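El ultraligero y el aeródromo de Guerra

Llevo desde febrero volviendo a volar los fines de semana y me preguntan bastante cómo va el asunto del hangar, así que lo dejo escrito y ya no lo repito por correo.

El avión sigue en Guerra. La pista es de hierba, corta, y cuando llueve dos días seguidos el tercio del este se queda blando. No me molesta mucho porque casi siempre salgo en la otra dirección. Lo que sí ha cambiado es el precio: la plaza en el hangar compartido sube a 375 al mes. Antes pagaba 40 menos.

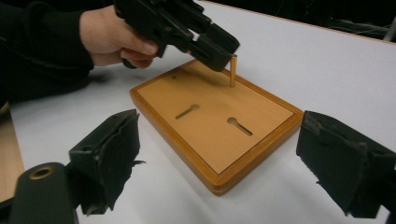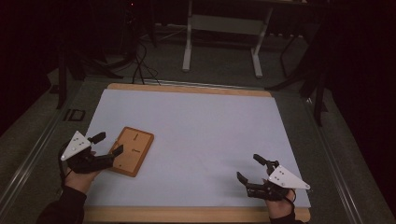

Surachet Tanasarn me escribió el martes que por ese dinero él se iría a Girnano, donde hay asfalto y surtidor propio, y que el rato de coche de más se amortiza solo con no tener que cargar bidones. Tiene razón en lo de los bidones. Lo de amortizarse no lo veo tan claro, porque en Girnano la plaza es al aire libre y mi avión lleva tela en las alas. Una funda decente cuesta lo suyo y hay que ponerla y quitarla cada vez, con viento o sin él.

He hecho cuentas. Vuelo 30 horas al año, con suerte. El año pasado fueron menos por la revisión del motor, que se alargó por una junta que no llegaba. Con esas horas, el combustible pesa poco en el total y lo que manda es el hangar y el seguro. Irme a Girnano me ahorraría algo, pero la tela envejecería antes y volver a entelar no es un trabajo que quiera hacer otra vez.

De momento me quedo. He pedido que me cambien a la plaza del fondo, junto a la pared, para no tener que mover dos aviones cada vez que quiero sacar el mío. Me han dicho que en cuanto se libere.

Otras cosas pendientes:

Cambiar el neumático de la rueda de morro. Aguanta, pero tiene los flancos cuarteados.

Revisar la radio. A 16 millas de Girnano ya me recibían con ruido y en la torre me pidieron repetir dos veces. Sospecho del conector de la antena, que es el original.

Renovar el reconocimiento médico antes del verano.

Si el sábado no hay niebla por la mañana, saldré temprano hacia la costa y volveré antes de que se levante la térmica. Si alguien de Guerra quiere venir en el asiento de la derecha, está libre. Hay que estar en la puerta del hangar a las ocho y ayudar a empujar.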